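Bedroom Folding, Room by Room: The Kornside Flats

The Kornside building has 237 flats, and most of the bedrooms are small. Clothes get sorted and folded on the bed. This page collects pictures from the bedroom part of our home series. The kitchen and hallway pages are separate and will follow in June.

Jeans come first in the order we use. They are heavy, they hold a crease, and they make a flat base for whatever goes on top.

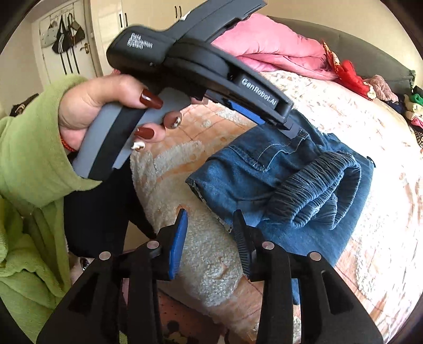
Words and picture: Wongsuwan Home Desk | Posted Monday, April 29, 2024 | Gallery 2, Bedrooms

Blue jeans, folded, on a fluffy blanket in cream and peach. The sleeve at left is lime-green fleece.

Fold jeans in half lengthwise with the back pockets facing out, then in thirds from the hem up. On a thick blanket the bottom layer tends to drag, so lift the whole leg and set it down again. Press out the air with a flat hand before the last fold.

Fleece goes last. It takes up more room than denim and does not stay flat, so roll it and put it at the end of the shelf. Blankets with a long pile should be shaken out after folding clothes on them, as they shed onto dark fabric.

Shelf sizes for the Kornside closets are on the storage page. Readers in the Pokberg building should use the other chart there.

Filed under: Bedrooms, Laundry, Kornside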